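Yellow fingers, and why the left one kept sticking

I look after the hand-held grippers for our group at Huteo. Most weeks it's wiping lenses and charging things. This month it was the fingers on the left-hand unit, so I'm writing down what I did before I forget the order.

The complaint came from Teun Baert on Friday. He said the fingers closed fine and then opened late, and only when he tilted his wrist. I tried it at my desk and got the same thing after a few squeezes. Aniela Szulc thought it was the trigger spring. I thought so too, and I was wrong, which cost me an evening.

The spring was fine. What I found when I took the fingers off was fluff. We fold and move a lot of bedding and clothes with these, and the lint gets into the slots and works its way back to the slide. It had packed down into a grey felt at the rear of the rail, and some of it had picked up grease from the last time somebody oiled it. That somebody was me, in September. I used too much.

I cleaned the rail with a dry brush first, then a cotton bud with a little alcohol on it. Don't do it the other way round or you get paste. The grooves on the fingers I did with a wooden toothpick. I put back one small drop of light oil, worked the slide 40 times by hand and wiped off what came out at the ends.

The bracket screws are short and go into plastic, so they only want to be snug. I put all of them in loose, closed the fingers so they lined themselves up, then tightened in a cross pattern. The first time I didn't close them, and the tips met skewed.

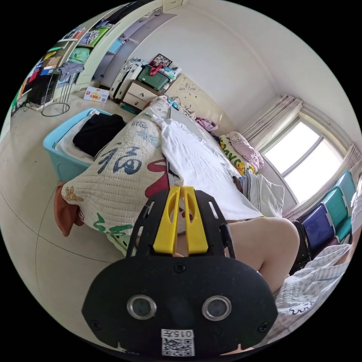

Left unit, 015, fingers on, among the bedding.

After that I did the lenses with a blower and a clean cloth. The label needs a wipe as well. If it gets greasy the code won't scan and you end up typing the number in by hand, and then somebody types the right-hand one.

I ran it on pillowcases and T-shirts that evening, 320 open and close cycles according to the log, and it didn't stick. The day after I did 715 more with a towel in the mix. It was slower to open once near the end. I took the fingers off again and there was already a little fluff at the back, so cleaning once a month is not enough for cloth work. I've put it down as a weekly job.

Cyprian Witkowska asked whether a strip of felt across the back of the slot would keep the lint out. It might. It might also shed its own. I've cut a piece to try on the spare and I'll see how it looks in a fortnight.

The right-hand unit is next. It hasn't stuck yet but it has done the same hours, so I expect to find the same mess. I also need to order more of the short screws, as one went under the radiator and I haven't got it back.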